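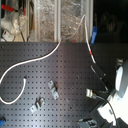

What is the Umilby method, in one line?
A way of teaching an arm to pick up small metal parts from a few human demos, then letting it practise on its own overnight.

Posted in October by the Preromberg bench team
14 shares | 3 comments

How many demos does it need?
50 per part. We tried 20 and the grasps got sloppy, mostly on anything with a step or a slot in it. More than 50 didn't buy us much.

Why clamps and not blocks?
Blocks are too easy. Optics clamps are shiny, low, awkward to get hold of, and people on our bench move them all day anyway.

Does it cope with cables lying about?
Sort of. Cables are in the training data on purpose. Loose loops still drag now and then, we log those as fails even if the part ends up in the right place.

What counts as a success?
Part lifted, set down within 3 mm of target, nothing else shifted. Strict, yes. The Jurić score is looser so please dont compare the two directly.

Any force sensing?
Not in this version. Camera and joint positions only. Ukton has a force version on the go, no date for it yet.

How long is a practice run?
40 minutes, then a reset by hand. Auto reset is next on the list.

Can I have the code?
Soon. Needs tidying, the config files are a mess and half teh paths are hard coded.

Comments (3)

benchrat: is the 3 mm measured from the screw or the edge of the part?

Preromberg bench team: screw centre. will add that

lowtorque: we got worse numbers on polished parts than matte, same lights. anyone else?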